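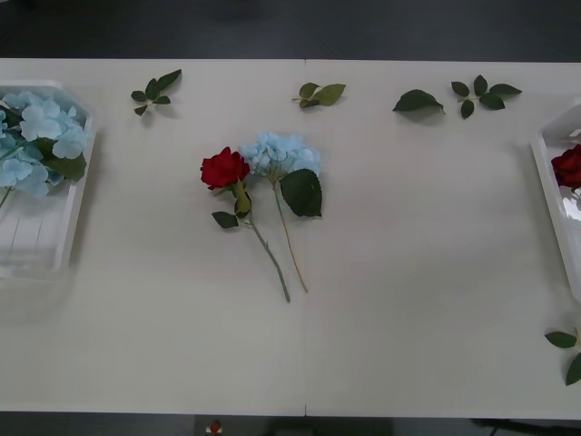

Two artificial stems on the white table, red rose at left.

Ruddock Tabletop Tape Dispenser Review: Gummed Paper Tape for a Small Shipping Room

I put off buying one of these for years. I'd been closing boxes with clear plastic tape and one of those screechy hand guns, and every time I thought about moving over to paper tape I'd look at the price of a proper dispenser, close the browser tab and go buy another six-pack of the plastic stuff. Then in July my hand gun lost its blade for good (it had been threatening to since spring) and I finally ordered the Ruddock, the manual one with the long pull lever. I've had it long enough now to have opinions, and a few people in our sellers' group have asked for them, so get yourself a coffee!

If you've never used gummed tape, it's brown paper with dry glue on one side, and the glue wakes up when it gets wet. You set the length, pull the lever, and the machine pushes out a strip across a damp brush and cuts it when you bring the lever back. You press the strip onto the carton and rub it down with your palm. It grabs the paper of the box itself, so one strip down the middle seam does the work of the two or three I used to slap on.

Setup

The dispenser came from Prilta, who also sell me my cartons, and it arrived double boxed with molded paper inserts, very nicely done. Putting it together took me 20 minutes, and a good part of that was me filling the water bottle, tipping it the wrong way and starting over with a towel. The instruction sheet is one page of drawings. They're decent drawings, but the one that shows how the tape threads under the pressure plate is tiny, and I had to take it over to the window to make any sense of it. Once the tape is in it stays in, and changing a roll has been easy ever since.

It's heavy. I mean that as praise, mostly. It doesn't creep across the table when you pull the lever, which my sister-in-law's lighter one does all day long, but you won't want to put it away in a cupboard each night either. Pick its spot carefully and leave it there.

Everyday use

The lever has a scale marked along its travel, and you pull to the length you want. I was wildly off for the first afternoon and then my arm just learned it. For my usual carton I don't look at the scale at all anymore. On a busy Monday I'll close 50 boxes in one go after the weekend orders, and the thing I notice most is the quiet. There's a sort of ratchet noise and a snick at the end, and I can hear the radio the whole time!

The strips hold beautifully on plain brown corrugated. They also hold on the white-faced cartons I use at the holidays, though you need to rub a bit harder and give them a moment before you stack. On anything with a glossy coating, forget it. I tried it on a shiny printed mailer and the tape lifted at both ends while I was writing the label. Those still get plastic tape at my place, or a sticker if they're light.

I've run two kinds of tape through it. The reinforced roll from Tistholm, with the threads in it, is lovely and I'd use it on anything heavy. The plain Sarkmont roll is cheaper and perfectly fine for small parcels, but it curls more as it comes off the brush, and if you dawdle it'll stick to your thumb before it sticks to the box.

Things I'd change

The brush dries out. If I stop for lunch, the first strip afterward is always patchy, so I pull a short one and throw it away. The bristles also collect a gluey film, and I've gotten into the habit of rinsing them in warm water at the end of the week. Skip that and the wetting gets streaky along one side.

The water bottle could be bigger, and I wish it were clear so I could see the level without lifting it out. The blade guard is a fiddly little piece of plastic that I don't expect to outlive the rest of the machine. And left-handed packers should know that the lever is on the right with no way to swap it over.

What it costs

I paid $355 for the dispenser, and the case of reinforced tape I bought with it was another $53. That's a lot of money next to a hand gun, and if you ship a few parcels a month I'd tell you to keep the gun and spend the difference on better boxes. For me, shipping nearly every day, it's been worth it for my wrists alone, and the parcels look so much tidier. Customers have mentioned it too, mostly the ones who are pleased they can put the whole carton in the recycling without peeling anything off.

I'd buy the same one again. I'd order a spare brush along with it, though, as the one I wanted was out of stock when I went back for it and I'm still waiting.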